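Packing bench notebook, Oriscombe
12 December 2019

Started on the jewelry task. Clilora wants small mixed orders boxed by the Tinuvell arm by March, which means somebody first has to do it by hand with the grippers, over and over, so the arm has something to copy. Somebody is me. In 18 years of packing I have never had my wrists studied so closely.

Plan for the set: everything out on the pink cloth, open box behind, one piece at a time into the box. Then all out again and repeat. 15 rounds before lunch was the target. I won't write down what I managed.

Chains are the pain. With fingers I pinch the clasp and the rest follows. With pads I get the middle and both ends swing. Rings are fine if you come straight down and don't hurry. Earrings I would rather not discuss.
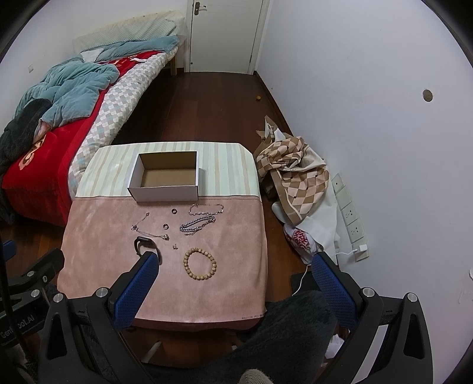
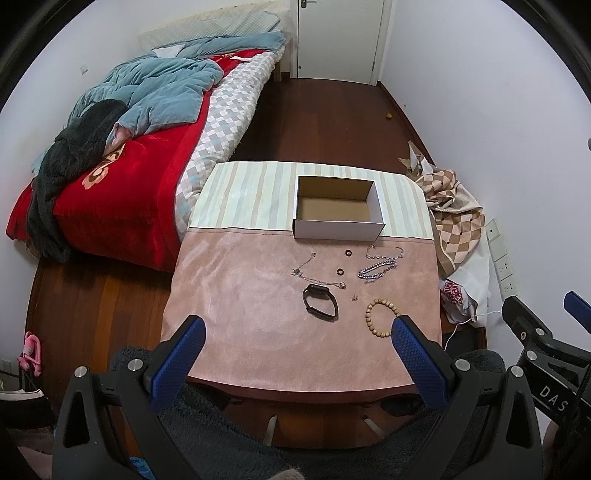 Jewelry layout on the pink cloth, white box open at the back, both views.

What changes for the bench: the Amaral line drops from 5 packers to 2 on small goods, the others move to returns and checking. So we were told, with a slide. Checking is a sit-down job, which pleases my knees – less so the part of me that liked being fast. The young ones asked whether teaching the arm counts toward the piece rate. Good question, still open.

Noticed I now say "grasp" at home. Asked for the salt and described the approach angle.

To do: ask for finer pads for the earrings. Try laying the thin necklace straighter before the pick. Find out who signs off a bad round, me or the software. Swap hands after every set, left shoulder is complaining.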